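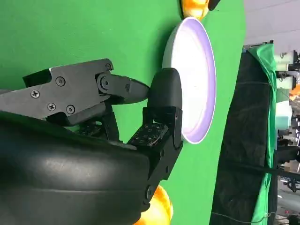 Chapter 4
Collecting Demonstrations

4.1 What counts as an example

A learning system for manipulation is trained on recorded episodes. An episode begins when the arm leaves its start pose and ends when the operator marks the task as complete or failed. Between those two marks the recorder stores the wrist camera stream, the joint positions, the finger opening and, where fitted, the readings of the tactile pad. The operator's commands are stored as a separate channel.

Plates are used throughout this chapter. A plate is thin at the rim and lies close to the table, so small errors in finger height matter. A white plate on a green surface also separates well from its background, which makes the recordings easier to check by eye.

4.2 How many episodes

The Narkside set, used in the exercises, contains 1,000 episodes. Of these, 800 are reserved for training. A further 47 were rejected on review, most of them for a missing end mark, and the remainder is held out for testing. Mets (see Further Reading) trained the same model on 375 episodes and found that it handled centered plates well but failed near the table edge, where few examples had been recorded.

The position of the plate should therefore be changed between episodes according to a written plan. Operators left to choose positions freely tend to repeat those they find comfortable.

4.3 Failed attempts

Failed episodes are kept and labeled. Section 4.6 covers their use in training a success detector. Do not trim them before labeling, as the last moments before contact often contain the error.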